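Bed sorting

Bed sorting is a way of tidying or packing in which loose household items are laid out on a made bed before being put into bags, boxes or drawers. It is common in bedrooms without a table or much open floor, and is used before trips, during moves and after seasonal cleaning. The bed serves as a temporary work surface and has to be cleared again before night.

14 shares 6 comments

Surface

The bed is usually stripped of its duvet and pillows and left with only the fitted or flat sheet. A tight sheet keeps small things from sliding into folds. Pale sheets, plain or with a thin stripe or plaid, are often preferred, as dark items show up well against them. Items with sharp edges, open liquids and shoes are normally kept on the floor or on a towel.

A soft mattress dips under weight, and anything round will roll toward the dip. Bottles are therefore laid on their sides against something heavier, or put straight into a box. Caps are checked first — a slow leak can reach the mattress before it is noticed.

Containers

Two kinds of container are typical. Fabric bags take clothing, cloths and other soft goods, and can be folded flat when empty. Cardboard boxes take rigid or mixed items and stand open while they are filled. Used produce boxes are popular for this purpose, being free at many grocery stores and strong for their size. They were made to carry fruit, and many have a low, open top that makes the contents easy to see.

Crumpled paper or similar white packing material is sometimes left in the bottom of the box as padding. A box set on a mattress rarely stands level and may lean to one side until it has some weight in it. 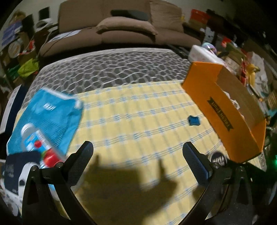
Martti Hyvönen objects to fruit boxes on bedding altogether. They have been on warehouse floors and in the backs of trucks, he writes, and a clean sheet is the last place he would put one. He lines his with a sheet of newspaper underneath and washes the bedding the same evening. He does agree that the boxes are better than plastic bags, which fall over and tear.

Method

Most people begin by emptying a drawer, shelf or suitcase onto one side of the bed. Items are then moved across as they are dealt with, so that the cleared side shows how much has been done. Small loose pieces such as toys, sponges, buttons and chargers tend to be left until the end and go into a pouch or a lidded tub.

In Skestordale the practice is part of the November house cleaning, when summer bedding is put away. The Mustonen moving guide, a booklet handed out to tenants there, advises no more than 9 boxes per bedroom and suggests finishing one bed before starting on another. It also recommends writing the contents on two sides of each box, to be readable however the boxes are stacked.

Drawbacks

The main drawback is time. If the sorting is not finished by evening, everything has to be moved to a chair or the floor, and the groups get mixed. Heavy boxes can also stretch a fitted sheet or pull it off at the corners. Food packages leave crumbs — these are easier to shake out of a flat sheet than a fitted one.

See also: Drawer dividers, Moving box, Spring cleaning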